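Tips for Teaching Kitchen Jobs to an Arm by Hand or Remote

These notes cover small household tasks: picking up flatware, moving plates and bowls, setting a place, clearing a table. They assume one or two arms with two-finger grippers, a wrist camera on each and one more camera at head height. Most of it applies equally to hand guiding (you hold the arm and move it) and to remote control from a leader arm or a handheld controller. Where the two differ, the text says so.

Before you start

Write the task as one sentence with a start and an end. "Pick up the spoon and put it in the bowl" is usable. "Tidy the table" is five or more tasks and should be recorded as such, then chained later.

Decide the end state before the first take. For a spoon in a bowl, decide whether the handle may rest on the rim, whether the bowl may shift, and how far the arm must retreat before you stop recording. Put the answers on a card next to the operator's station. Two operators with two private ideas of "finished" will produce a set that never settles on either.

Choose a rest pose and return to it at the start and end of each take. On the Clurero bench controller this can be stored under a button. On anything else, tape a mark on each joint and line them up by eye. The match only needs to be good to a few degrees.

Flatware

Thin metal objects are the hardest easy job in a kitchen. A spoon on a bare hard top gives the fingertips nothing to get under. Put down a woven or ribbed mat. The weave gives a little, and the fingertips can press into it slightly while they close.

Grip at the neck. The neck is narrow, so both fingers meet it early and evenly, and the bowl stays in front of the fingers where the wrist camera can see it. A grip halfway along the handle will also lift the spoon, but the bowl end drops as it leaves the mat and the spoon pivots between the fingers. If you need to present the bowl end to something later in the task, that pivot costs you the take.
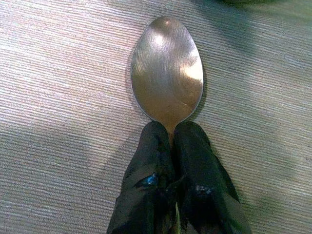

Close slowly over the last bit of travel. With a trigger controller it is easy to snap shut, and the spoon turns a few degrees as the fingers meet. One take like that is harmless. In a set of 200 where half were snapped and half were eased, the learned motion tends to hesitate just short of contact and then close late.

Bowl up or bowl down changes the height of the neck above the mat. Treat them as two cases and record both if both will come up in use. Do not flip the spoon by hand between takes at random and hope for an even split. Alternate in blocks of 6 and write down where each block starts.

Forks follow the same rule, with one change: approach from the handle side so the tines never pass under a finger pad.

Finger covers and pads

Soft black covers on the fingers grip metal better than bare plastic. They wear at the tip and along the outer edge first. Frayed edges are fine for a while. Replace the cover when the fabric starts to bunch at the tip, which shows up as a spoon that sits crooked after a straight approach.

Change both covers together. A new one on the left and an old one on the right will pull the object toward the side with more grip. Log the change, and record a short block of takes straight after it. Keskinen covers come in a looser cut that needs a turn of tape at the base. Tape well below the contact area and press the end down.

If you mark fingers with paint or colored tape to tell left from right in playback, do it once and leave it alone. Marks that come and go during a set become one more thing the policy has to ignore.

Light on metal

A polished spoon is mostly a picture of the room. What the wrist camera sees is a pair of bright patches that slide around as the wrist turns.

Use a broad light, off to one side and above. A single bare bulb straight overhead puts the arm's own shadow on the object at the moment of contact.
Satin or well-used flatware is easier to work with than new mirror finish. Keep a set of each and bring in the shiny ones after the plain ones work.
Draw the curtains or record at one time of day. A set begun at 9:00 and finished at 16:00 has two lighting conditions in it. That can be useful variety, provided both halves contain every object position. It usually happens that the morning half holds all the near positions and the afternoon half all the far ones.
Lock exposure and white balance on the wrist cameras. On automatic, a pale mat coming into view darkens everything else.

Laying out the room

Work surfaces at two different places, one on each side of the arms, let you record carrying tasks without moving furniture. Keep each surface within the comfortable part of the reach. An elbow that has to go nearly straight to reach the far edge will move in jerks under remote control, and those jerks end up in the data.

Put the plates and bowls where one arm can get to them without crossing in front of the other. Crossing is possible with practice. It doubles the time per take, and the arm in front hides the work from the head camera.

Run cables down the outside of the arms and leave a loop at the wrist. Turn the wrist through its full range by hand before the first take and watch the loop the whole way. It should neither pull tight nor hang into the wrist camera's view. Hook-and-loop ties hold better than zip ties here, as they can be reset when the wrist mount changes. 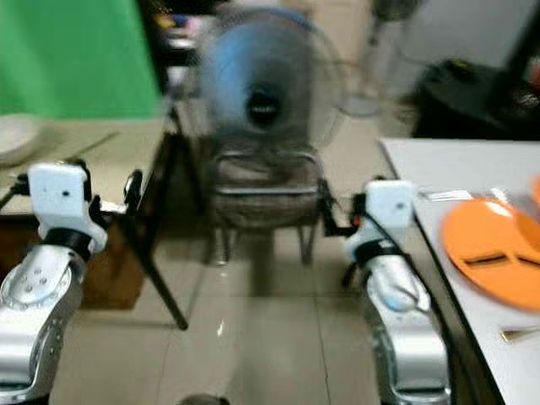 Fans deserve a line of their own. Moving air shifts paper napkins, receipts and light plastic packaging between takes, and a turning blade cage is constant motion in the background of the head camera. If the room needs cooling, run fans during breaks and switch them off for recording. If that is not practical, leave them running for every take at the same speed and weight down anything light.

Chairs and stands should be in the same place all session, or moved on purpose between blocks. Mark their feet with tape on the floor. A green backdrop or plain wall behind the work helps in the first weeks. Later sets should include the ordinary clutter of the room, or the policy will fail the first time it faces a shelf.

Plates and bowls

Take a bowl by the rim with one finger inside and one outside. Lower until the inside fingertip is a finger's width below the rim, close, pause, then lift straight up before moving sideways. The pause can be short. Its use is in giving the learned motion a clear break between gripping and carrying.

A flat plate has no rim to speak of. Slide it toward the table edge with closed fingers until part of it overhangs, then grip the overhang. Use the second arm to steady the far side if you have one. Teach the slide as its own task first.

Plates with slots or raised edges can be picked up directly at those features. That is convenient and also a trap: the policy learns the feature, and a plain plate of the same color leaves it searching. Mix them early.

Hand guiding compared with remote control

Hand guiding is faster to learn, and contact feels natural. The drawback is your own hands and forearms in the camera views. The usual fix is to guide the arm once, then replay the joint path with you out of view and record the cameras on the replay. This works for rigid objects on a mat. It works poorly for anything that shifts when touched, because the replay does not correct itself.

Remote control keeps you out of the picture but takes away most of the feel. Expect a new operator to squeeze too hard. Set the grip force limit low enough that a paper cup survives, and raise it only for the objects that need it. The Somine handheld gives a buzz at contact; turn it down to the lowest step that can still be felt, or operators begin to flinch open on it.

Operators should watch the camera feeds the policy will use. Looking directly at the table gives depth and side views that the policy will never have, and the resulting motions depend on them.

How many takes

For one spoon on one mat, 155 good takes spread over the whole mat were enough in our kitchen to get a dependable pickup. Adding a second surface needed far fewer than starting over. Sets of 4,000 takes from one position taught less than the 155 did.

Keep failed takes in a separate folder with a one-word label: slip, miss, bump, late. Keep takes where the operator missed, backed off and tried again successfully in the main set, with the recovery left in. Cut takes where the operator stopped to think for several seconds in mid-air.

Checks at the end of a session

Play back the first take and the last take side by side. Look for a bumped camera, a mat that has crept, a chair out of place.
Open and close each gripper fully and compare the reading with the morning's value. Brurkska grippers drift a little as they warm up and should be zeroed at the midday break as well.
Wipe the finger covers and the flatware. Grease from handling changes the grip more than wear does.
Copy the files before switching off the arms.
Note which operator recorded which block, which covers were fitted and whether the fans were on.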